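Bag Work: Household Tips for People Who Write the Software
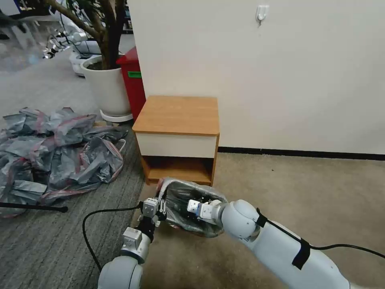
Trash bags are where tidy control code goes to be humbled. A mug has a shape. A bag has opinions, and a new set of them every time you touch it. A few habits from the Skolville workshop, in no special order.

Don't plan to the bag. Plan to the rim. Our first planner in Caller tried to model the whole surface and spent 866 milliseconds per update being wrong in great detail. Tracking a strip along the opening got us down to 52, and wrong in ways we could fix.

Clear plastic fools depth cameras. Ours reported the carpet with total confidence – through the bag. Mask the plastic in the color image first, then throw out any depth reading inside the mask.

Give each arm one job. If one pinches the rim while the other holds the mouth open, only one should be steering. Let both correct at once and they'll argue like a couple folding a fitted sheet.

Cap the pull. Sayaka Minami put a limit in the controller after an afternoon in October that got through most of a roll, and she has never said whose gains those were. (Mine.)

Log the failures with the settings attached. I have 122 runs labeled "bag weird" and would pay good money to know what I meant.

Retry from the last good grasp. Going all the way home and starting over looks responsible, and the bag will have slumped by the time you get back.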